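Chapter 5
Planning a Manipulation Task

In this chapter you will learn to:
- write a task statement that another team can follow
- choose a start position for the arm and the hand
- keep a trial log that supports a fair comparison

In Chapter 4, each team studied how a humanoid robot keeps its balance while standing. This chapter turns to the work of the arms. A reach that looks simple to a person must be planned as a series of joint movements, and each movement shifts the weight of the whole machine.

The chapter follows the Judirer project, a student project run over two terms by the robotics class at Nomach Technical School. The class set out to have a humanoid robot handle everyday items at a desk. By July the students had logged 1548 trials, of which 118 were set aside for incomplete notes. Their records are used in the exercises at the end of each section.

The students began with the desk itself. They agreed on where items would be placed before each trial, and they wrote these positions down. They then divided the task into stages - approach, grasp, move and release - and tested each stage alone before joining them.

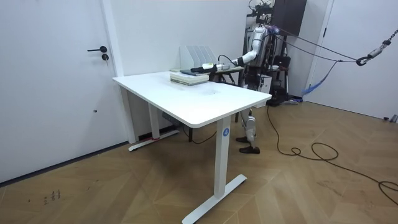

Figure 5.1 A humanoid robot at a standing desk, holding a white object above a stack of books. Support ropes run from the robot to a hook and chain.

Before reading Section 5.1, study Figure 5.1 with your team. List the items on or near the desk that the arm must avoid, and keep your list for use in Exercise 4.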